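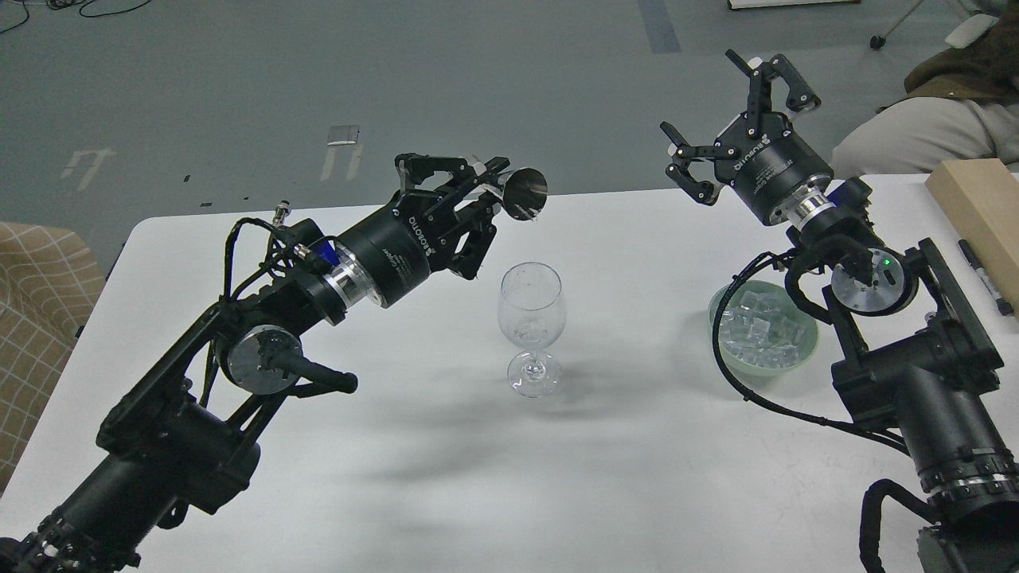

What is a jigger used for?

A jigger is a small measuring cup for pouring set amounts of liquor, syrup or juice into a drink.

Varkana Food & Drink Encyclopedia > Drinks > Bar Tools > Jigger

Reading time: 3 minutes

The jigger is one of the smallest tools behind a bar and easily one of the most satisfying to use. The best-known kind has two cups joined end to end at a narrow waist, one larger than the other, so that a flip of the fingers changes the measure. In the United States the large cup usually holds 1½ fluid ounces. The small one varies more, with ¾ ounce and 1 ounce both common. The word also names the amount itself, and an older recipe calling for "a jigger of rum" generally means 1½ ounces.

Stainless steel is the usual material today. It rinses clean in a second, shrugs off lemon juice and survives being dropped, although a dented cup no longer holds quite what it should. Glass and plastic jiggers exist too, and silver-plated ones turn up at estate sales, often with beautiful engraving and sizes that match nothing in a modern recipe book!
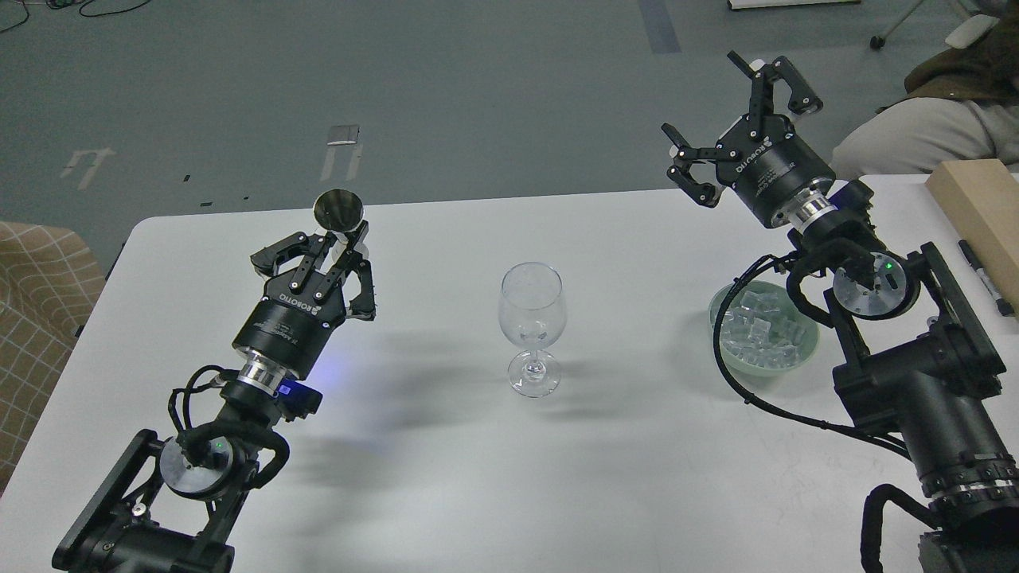
Shapes and sizes

The classic jigger is squat, with sides that flare like a pair of cones. The Japanese style is taller and narrower. Its slim mouth makes small errors smaller, as a few extra drops raise the liquid in a narrow cup far more visibly than in a wide one. Bell jiggers have rounded sides and sit steadily on a table. Many have lines inside for ½ and ¾ ounce, a lovely feature for sours, where a quarter ounce of lime changes everything.

The Domley pattern, made in Galotura until the 1970s, had a hinged handle and a single cup. Collectors still argue over whether it counts as a jigger or a ladle.

Use with stemmed glasses

Measured drinks built straight in a wine glass are a pleasure to make at home. A spritz is the obvious one: ice goes in first, then a measure or two of bitter liqueur, then sparkling wine and a splash of soda. The round bowl of the glass leaves room for plenty of ice – large, clear cubes melt more slowly than small cracked ones – and the stem keeps warm hands away from the drink.

The jigger is held level, filled to the rim or to the line, and tipped in one quick motion close to the glass. Slow pours tend to dribble down the outside of the cup. Ice is best kept in a bowl beside the glass and added with tongs or a scoop. 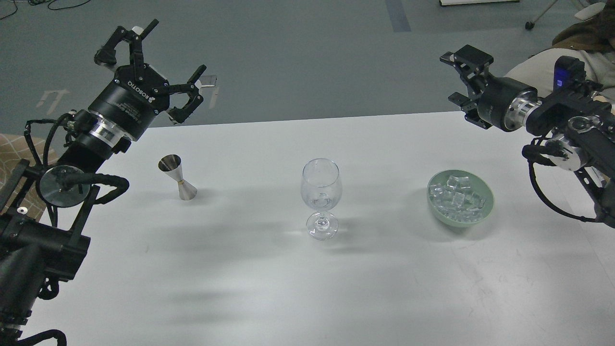 Hidayah Lumbantobing argues that a home bartender should measure everything for the first year, soda included, and only then try pouring by eye. Opinions differ on the soda.

See also: Bar spoon; Pony (measure); Spritz; Wine glass

Reader comments (3)

Kauko Aaltonen
Lovely article. My old Manninen jigger is marked in centiliters, 4 on the big side and 2 on the small. Could you add a metric section?

pour_decisions
Agree on the tall ones. Switched in June and my daiquiris finally taste the same twice in a row.

Guest
The Domley is a ladle.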